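Dotis two-finger gripper, 3 months on

The Dotis kit costs 3830 in the Drurumgate catalog, arm and controller included, and the product page promises it will "handle anything on your table." I doubted that in April and I doubt it now.

Assembly took 14 screws more than the manual lists. The fingers are long and come to a point, fine for a thin stem, poor for anything round and glossy. My toy eggplant slipped out on 7 tries in a row. The carrot went better – by the leaves.

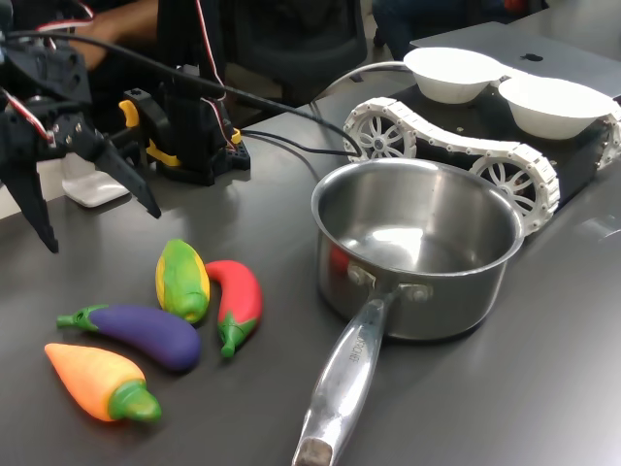

MacKinnon

Servo wires run outside the brackets, and I would want them clipped down before any long session. The saucepan handle is still my hardest test. The Jurnatik gripper I had before was slower and uglier, but its wide pads held on. Unless you only pick up small stuff, wait for a price cut.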